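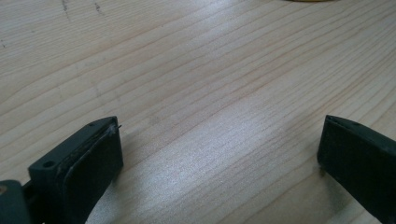 The Skivik 1000 is a battery jump starter that fits in a glove box, and I bought one because my 1978 pickup sits all winter and the battery never forgives it.

I've had the Skivik for two winters now. Before that I carried a set of cables and hoped somebody would park next to me. The truck has a 300 six with a carburetor, and on a cold morning it takes a lot of cranking before it catches, so a weak jump pack is no use to me.

In the box you get the pack, a short set of clamps, a charging cord and a zippered pouch. There's no wall plug for the cord. I used the one from an old phone.

The first real test came in December. The dome light had been on overnight and the starter would only click. I hooked up the clamps, waited 30 seconds like the booklet says, and it turned over on the second try. Later the same week I used it on my neighbor's sedan and it started right up. The pack still had half its charge after that.

The clamps are the weak point. The jaws don't open very wide, and on the truck's old top-post terminals I have to work the red one on at an angle. The leads are also short — the pack has to sit on the battery or on the inner fender, and it will slide off if you bump it. Lizelle Dlamini in our club has the Rakau pack, which has longer leads and better jaws, but it weighs twice as much and won't go in a glove box.

Skivik says it holds a charge for a year. Mine dropped by a quarter in four months, so I top it off in the fall and again after New Year's.

The flashlight is fine. The USB port works but it's slow.

Severyn Pasichnyk at Ivanyshyn Auto Parts ordered mine and had it in three days. He also stocks a 17-inch extension lead for it, sold separately. I haven't tried it.

For a six or a small V8 I'd buy the Skivik again. If you've got a big block with high compression, get the Rakau and find room for it behind the seat.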